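Notes > Robotics > Opinion
Last updated: 27 Sep 2020
Reading time: 2 minutes

Give me crockery over coloured blocks any day! The Gralcombe group trained their two-armed setup on just 403 demonstrations, and I think it's the best thing I read in August. 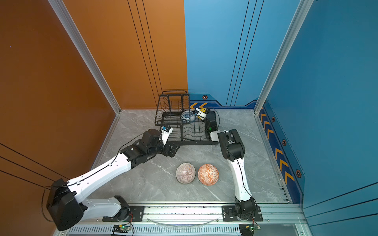

One gripper on the patterned bowl in the rack, two more bowls on the floor in front.

What I love is the method – both arms share one policy, so neither has to wait for a script to say whose turn it is. The older Farnent approach needed about 4000 examples and kept the arms apart. I'd still like to see glasses tried, and a much messier rack.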